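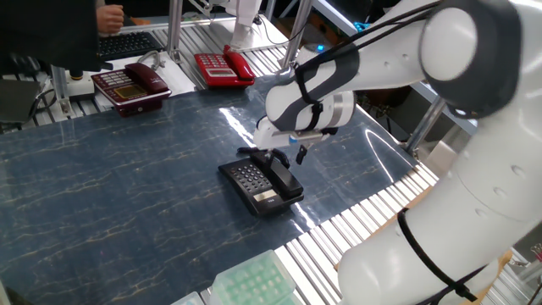
Desk phones, intake and first checks
5 July 2026

Started on the Satley lot. Black desk phone on the blue marbled sheet first, handset in cradle, coiled cord attached. The two red ones stay at the back until the black one is written up.

Check order, same for every set:
1. Keypad: press each key 30 times, note any that stick.
2. Hook switch: lift and replace handset, listen for clean break.
3. Cord: flex at both ends with the meter on.
4. Label window: copy whatever can be read to the sheet before cleaning.

Line voltage from the Szalai supply is fine. Ringer load still to be measured; the bench resistor is marked 525 ohms and needs checking against the Nisden meter.

Sheet glares badly under the overhead light. Tilt the lamp before reading small print.

Open: maroon set has a display, so it needs the longer form. Wokham has the blank copies. Ask for 2. Spare handset cords are in the drawer under the meter, not yet sorted by length.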